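Mon 21 April. Descaler trials, bench 2

Third go at the Leka powder.
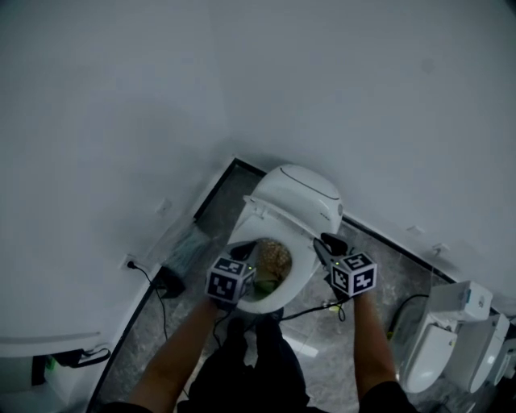 Dosed 20 g into 300 ml of tap water and left the scaled coupon in over lunch. Coupon went in at 239 mg of scale and came out at 182, so Leka is winning slowly. Todor's vinegar control did nearly as well and costs less, a fact he has mentioned twice.

pH meter drifting again. Recalibrated, drifted, recalibrated, gave up and used strips. Aravind says the probe is fine. Aravind has not used the probe.

To do: repeat at double dose, ask Nermina for fresh coupons, hide the vinegar.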